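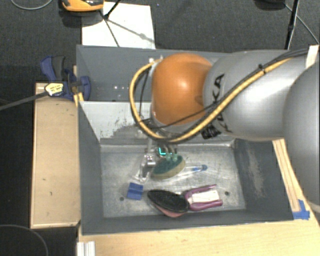 Rozália Pap says the hardest part of a sorting robot is letting go. Picking up gets all the attention, she told the club at Skencombe, but if the fingers open too early, the thing lands in the wrong place and you have to start again.

# How a robot picks things out of a bin

You can reach into a messy drawer and find a rubber without thinking much. A robot needs every part of that job spelled out. Our club project is called Mekwood, and it is all about picking things out of a metal bin.

## The arm

A robot arm has joints, a bit like your shoulder, elbow and wrist. The big orange part is one of them. Many arms like this one have 6 joints, so they can reach a spot from lots of different directions.

The yellow cable runs along the outside. Cables have to be long enough for the arm to bend, but not so loose that they catch on things.

## The gripper

At the end of the arm is the gripper. Some of its fingertips are see-through and pale green, and they are over the green and tan oval in the bin.

Objects can be awkward in different ways:

- A sponge squashes, so its shape changes when you squeeze it.
- A flat thing is hard to get a finger under.
- A tool with two handles, like the purple one, can be held in the wrong place and tip over.

## The program

A program is a list of instructions. Ours goes like this:

1. Look for an object.
2. Move above it.
3. Go down slowly.
4. Close the fingers.
5. Lift, move across and open.

If step 4 fails, the robot goes back to step 1. The club gives it 3 tries at each object before moving on to the next.

## The Zodidlow Cup

Teams get 90 seconds for each round, and the top score is 200 points. You lose points for dropping something outside the bin. Aranka Vörös keeps our score sheets, and the next round is in February.

## Try it at home

Put a sponge, a spoon and a coin in a baking tin. Pick them up using kitchen tongs, with one eye shut — then write down which was hardest. Bring your notes to the next club meeting.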